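Trisutberg > About us > The tearoom
Posted August, by Mỹ Triệu
3 comments | 22 shares

Trisutberg is a small tearoom and table school. We serve tea, coffee and cold drinks through the day, and in the late afternoon we teach short classes on setting, serving and clearing a shared table. Both halves of the business use the same room and the same furniture, so a class learns on the tables our customers sit at.

The business began as a lunch counter called Gultard, run by the Trịnh family. When they retired we took over the lease, kept the counter and changed nearly everything else. The old menu had 22 items on it. Ours is shorter and gets rewritten when the supplier list changes. Vekau, our sister shop two streets over, does the baking and sends it across at 7 in the morning.

We spent most of our first budget on seating. People stay longer over a drink than they do over lunch, and the stools that came with the place were hard on the back. We went with upholstered benches and long tables because groups can share them and a person on their own can still take one end without feeling in the way. Grey was chosen for the fabric after we tried a cream sample and regretted it. The cushions move around during the day and are put back at close.

The classes run for five sessions, with one teacher and up to 22 people enrolled over a term. The first session is about what belongs on a table and where it goes: tissues within reach, cups away from elbows, printed menus flat and dry. The second covers drinks, including bottles, lids and mats. Later sessions deal with clearing while guests are still seated – the part most new staff find awkward – and with wiping down, sorting the recycling and resetting for the next group. So far 887 people have finished the course. Many work in cafés nearby and a few came because they host a lot at home.

We don't run a dress code or a formal exam. At the last session each person sets and clears one table by themselves, and the teacher goes over it with them afterwards.

The plants are real and are watered before opening. Please don't pour leftover drinks into the pots. 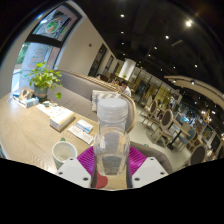 Bookings for groups of more than five are taken at the counter or by phone until 3 in the afternoon. Smaller groups can walk in. Class enrolments are handled separately, and the form is kept beside the till – ask for Mỹ if you can't find it.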